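Forum Atelier & Usinage > Sciage, débit, découpe
Sujet : Scie à ruban Larnell, la coupe part de travers

drornesora
Bonjour à tous. Je m'excuse d'avance pour mon français, ce n'est pas ma langue maternelle. Nous avons à l'atelier une scie à ruban horizontale Larnell, achetée d'occasion en novembre. Sur le rond de 22 mm elle coupe très bien. Sur le rond de 156 mm, la coupe dévie de 3 mm entre le haut et le bas. J'ai déjà changé le ruban et vérifié l'équerrage de l'étau, mais le résultat est le même. Je joins mes photos.
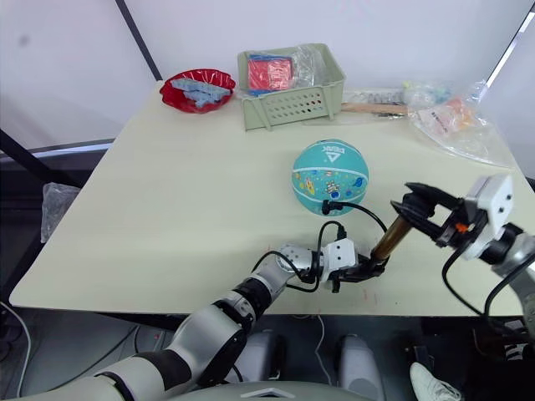

Est-ce que la déviation est toujours du même côté ?
Toujours vers l'étau, et elle augmente avec la profondeur de coupe.

limaille_bleue
Si ça part toujours du même côté, regarde tes guides-lame. Sur ces machines le bras mobile recule tout seul avec les vibrations, et tu te retrouves avec un grand porte-à-faux. Il faut l'amener au plus près de la pièce et bien serrer la poignée.

papy_fraise
Pas d'accord. Moi je commencerais par la tension du ruban. Les guides, tout le monde les accuse, et neuf fois sur dix c'est un ruban trop mou ou une descente trop rapide. Quelle denture tu utilises ?

drornesora
Merci pour vos réponses. La denture est la même pour tous les diamètres, une denture fine. Le vendeur de chez Kenutau m'a dit qu'elle était « universelle » — je commence à avoir un doute.

papy_fraise
Une denture fine dans du plein de 156, forcément ! Les copeaux ne sortent pas, ça bourre, et le ruban cherche son chemin. Prends un pas beaucoup plus gros.

limaille_bleue
La denture, je veux bien. Mais un ruban qui bourre, ça ne part pas toujours du même côté. Je maintiens : guides d'abord, c'est gratuit et ça prend cinq minutes.

drornesora
J'ai contrôlé ce soir. Le guide mobile était effectivement desserré, et un des deux galets a du jeu. Je l'ai rapproché et j'ai refait une coupe : il reste un petit défaut, moins d'un millimètre. J'ajoute ma deuxième photo. 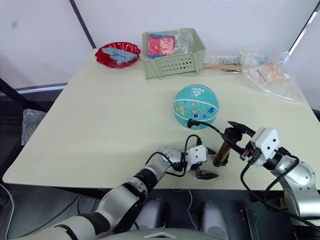 Vue de la table, côté fond

atelier_du_li
Pour le galet, change les deux roulements ensemble, pas un seul. J'ai la même scie et passé 1000 coupes ils étaient morts tous les deux. Et pense à la brosse à copeaux, si elle ne touche plus la denture c'est comme si tu n'en avais pas.

papy_fraise
Bon, d'accord pour le guide. Mais change quand même de ruban pour le gros diamètre, sinon tu vas le tuer.

drornesora
Oui, je vais commander les roulements et un ruban à gros pas. Une dernière question : faut-il roder le nouveau ruban avant de couper dans le plein ?

limaille_bleue
Oui, descente réduite de moitié sur les premières coupes, vitesse normale, et tu arroses bien.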